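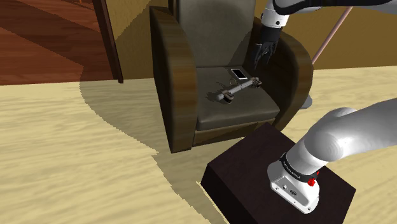

Urban Transit and Street Life
Notes for session 5 – Transfers, waiting, and the walk in between
10/15/19

Welcome back, everybody. Last time we got as far as the bus map of Nistholm and then ran out of clock, mostly my fault, so let me pick up there and then move on to transfers, where I'd hoped to spend most of the hour.

You'll remember that Nistholm has one rail line and a good many bus routes that were drawn up years before the rail line opened. The buses cross the line all over the place, but only a few of them stop where a rider could get off and walk straight to a platform. At Pallari station the nearest bus stop is 700 feet from the entrance, across a wide road with one signal. On paper that counts as a connection. Ask anybody who has done it in sleet with a stroller and you'll get a different answer (I have, and I can still feel it in my socks).

Terms to know for this week

Transfer penalty: the extra time a rider feels a transfer costs, over and above the minutes on the clock. Waiting feels longer than riding, and waiting somewhere dark or windy feels longer still.

Timed transfer: two vehicles scheduled to meet, so that people can step from one to the other. Lovely when it works. When the first one is late, somebody has to decide whether the second one holds, and please think about who that somebody ought to be.

Headway: the time between one vehicle and the next. With short headways you hardly need a timed transfer at all, and riders stop carrying schedules around.

The Pallari count

Gyu-bin Woo was kind enough to share the tally sheets from April. Over one service day 1486 people came out of the main entrance, and the sheets show which way each of them turned. Before you open them, write down your own guess of how many headed for the bus stop. I'd love for you to keep that guess and bring it with you, even if it's embarrassing. Mine was!

One caution – a count tells you about the people who came. It can't tell you about the ones who looked at that road and drove.

Reading

Cudeck, chapters on walking distance and on shelters. The second one is slow going at first but please stick with it, the part about benches is a pleasure. In-ho Gil's memo on the signal timing is short and you can read it on the train.

For next time

A response paper, 2000 words at the most, on one transfer you have made yourself. Draw me a little map.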